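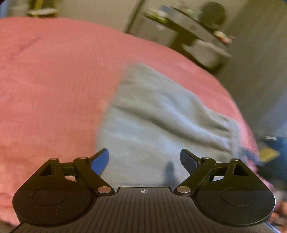
My target for October was 3000 folds, and I'm at 1692. I agreed to it over lunch with Aqeel Cheema, who made it sound like knitting. You get a gripper to squeeze, a list of cloth jobs and a login for Mutent, and you do the jobs at home until the number comes up.

The list is called Etim. I have no idea what it stands for. Etim says spread the cloth on the bed, fold it in half, fold it again, put it down, mess it up, start over. Every good go counts as one. A go where I bump the mattress with my knee halfway through counts as none, and Mutent has an uncanny eye for knees.

What I hadn't expected is how much worse I am at laundry with two blue fingers than with ten ordinary ones. Picking up a corner is fine. Picking up one corner and leaving its neighbour behind is a sport. I've started coming in low and flat, pinching a bit of the edge and dragging it back toward me, and my reject rate has dropped a fair bit. Maj-Britt Engström reviews my batches and had 248 of them knocked back in the first week, with notes. "Too fast" was the kind one. "Please decide" was the one I've kept.

She was right, mind you. If I dither over a corner, the model learns to dither over a corner, and somewhere down the track a very expensive arm will hover above a tea towel having doubts. So now I decide. Sometimes I decide wrongly, and she wants those too, as long as I fix the fold and don't swear at it - there's sound on the recordings, which I learned in the usual way.

The bedspread is the easy colour, apparently. Next batch is dark cloth on dark sheets, at night, with the lamp on. I've asked whether socks are coming. Aqeel has not replied.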